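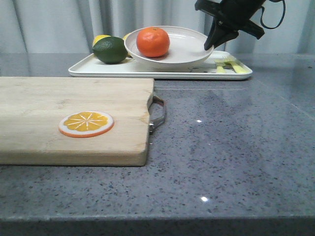

News > Community > Interviews

2021-07-06 | By the Ruppert Public Affairs Office

The director of the Puvent Adult Learning Center has held the post for eight years. In an interview this week, she discussed the evening reading program and its plans for the fall term.

"Most of our students work during the day," she said. "They need a class that starts after supper and ends before the last bus."

Enrollment stands at 340. The center received a grant of $2000 from the Siltanik Fund in July, and the money will pay for large-print readers and dictionaries. The director said older students had asked for both.

Asked about the move from Gresodura Street, she said the new building was quieter but harder to find. "We still get calls from people standing outside the old door," she said. New signs have been ordered.

Registration for the fall term is open at the front desk.

Contact | © 2021 Ruppert Public Affairs Office | Back to top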